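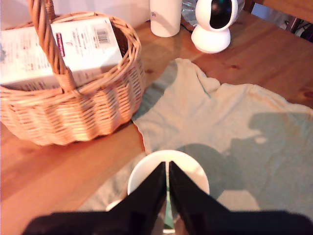

Page last modified: September, 14:10

3.2 Does a laid-out garment count as a started fold?

Most household studies of laundry treat folding as a task with a clear beginning. The person takes a garment, spreads it on a flat surface, and the fold follows. Riedl's scheme, which we used in our first round of coding, gives the spreading stage its own label ("prepared") and assumes that a garment so labelled is nearer to being put away than one in a heap. We doubt this, and the doubt grew as we worked through the 1,505 stills in the Jalldale set.

Figure 4. A pale green T-shirt on a pine table, with a wicker basket at the upper left. Coded "prepared" by one coder and "set down" by the other.

The T-shirt in Figure 4 is a fair test of the label. It lies flat, which under Riedl's wording should settle the matter. It is also somewhat crumpled, with soft wrinkles along its edges, and one sleeve reaches up the table. Hirose coded it as prepared on the grounds that it had been opened out. Salehi coded it as set down, arguing that a shirt dropped from a short height can land much the same way. Neither could point to anything in the still that ruled out the other reading, and we do not think a longer coding manual would have helped them.

The basket raises a second difficulty. Steiner's earlier work in Prinville took any basket within reach of a garment to be part of the laundry task, and reported strong links between baskets and finished folds. The wicker basket in Figure 4 has a white cardboard box propped in it. To enter it as laundry equipment would be to code the object by its reputation. We recoded a random 100 stills with baskets entered only where cloth could be seen inside them, and the link Steiner describes became too weak to report with any confidence.

Tables deserve the same caution. The claim that people clear a surface before folding is repeated often in this field, usually with a reference to Van Dusen, whose evidence was a questionnaire. People may well say that they clear the table. In Figure 4 the shirt shares its table with the basket, a white cylindrical container and a round white security camera with its cable, and we can see no sign that the sharing was thought a problem.

We have kept the "prepared" label in Table 2 so that our results can be set beside older ones, but we place no weight on it. Section 3.3 uses only the two labels on which both coders agreed, "heaped" and "folded".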